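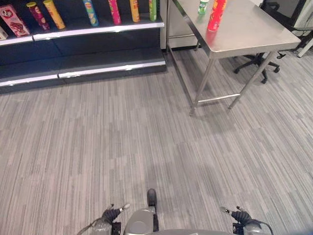

According to Jin-sol Ko, the Dultar roll should be taught before any other banjo pattern, as it keeps the thumb on the beat. Later tutors disagree and place it after the forward roll.

The Dultar roll is a right-hand picking pattern for the five-string banjo. It fills one measure with eight notes and is usually played in open G tuning.
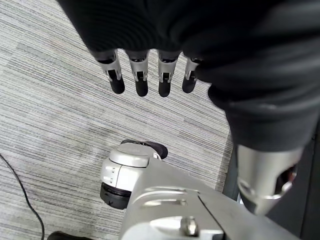

Jurdale Music Department: Plucked Strings

The pattern was written down by Shuzhen Qiu in a tutor of 51 studies, 16 of which use it. Two forms are in use. The Yan form starts on the third string, the Vomatdale form on the fifth.

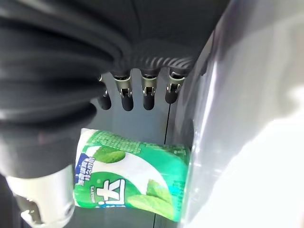
Hand position is the same for both forms. The wrist is slightly arched and the ring and little fingers rest on the head. Only the thumb, index and middle fingers pick. At rest, before the hand is set on the strings, the fingers should hang straight down side by side, as the second and third fingers of the black robotic hand do. Curl is then added from the middle joint until the picks meet the strings at a shallow angle.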